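# Utensil Sorting — Club Gallery

The Proltby robotics club spent this session on kitchen utensils, using hand-held grippers with blue finger pads. Tatu Gachanja set the tasks. 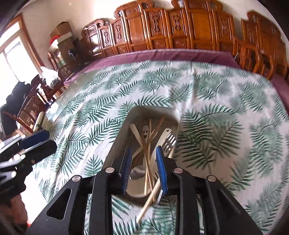

*Utensils in the steel tray, two grippers at work.*

Chopsticks gave us the most trouble in practice. Thin handles need a straight approach and a slow close.
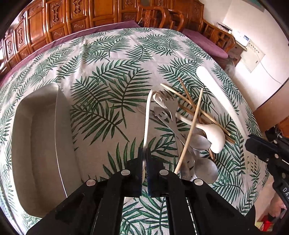

We plan to do 80 runs before the August meeting — 17 of them with forks only.

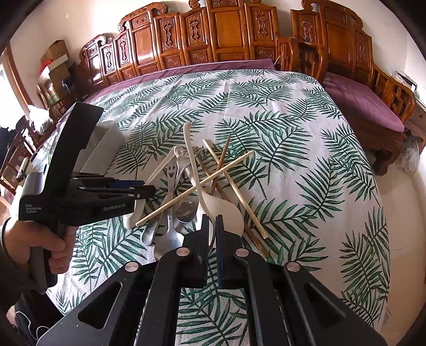 *Chopsticks, spoons and a fork in one pile on the palm print.*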